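I finally got to spend an afternoon at Prunside with Sunee Panyasiri, who runs the teaching sessions there, and I came home grinning. She lets visitors collect examples, which means you steer the arms yourself, tidy some household stuff into baskets, and the system learns from what your hands did. I was terrible at it for the first hour and loved every minute!
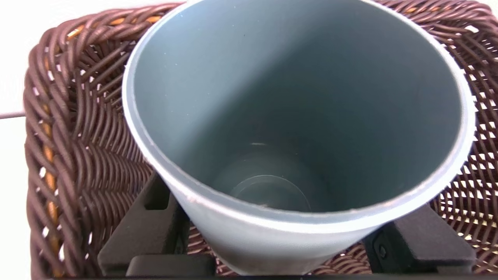 The thing I hadn't understood is how much variety matters. My instinct was to find one good way of doing a job and repeat it. Sunee wants the opposite – come in from the left, come in high, go slower, change your mind halfway. The set stood at 1,271 examples when I sat down, and 509 of those came from Bienvenido Quiambao alone (his are gorgeous to watch, all one smooth motion).
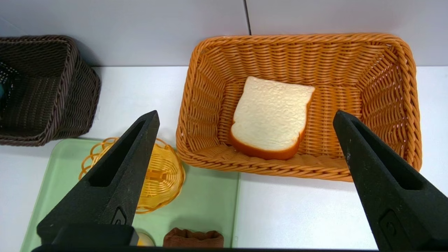 She also keeps a lot of the clumsy tries, as long as the item gets where it should in the end. A fumble followed by a recovery is worth having, she told me, and I produced plenty of those. Four of my early runs did get thrown out, mostly for dithering.

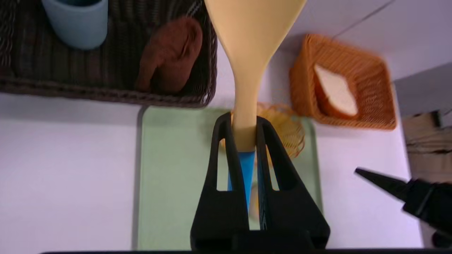

Long, thin items are my new obsession. You have to decide where to hold them before you even start moving, and then there's all that extra length to think about. With the spatula I like the fingers just below the neck, up where the blue handle begins, and the pale blade sticking out past the tips. Bienvenido prefers to go lower down. We argued about it all through the coffee break, and I'm going back in April to try it his way.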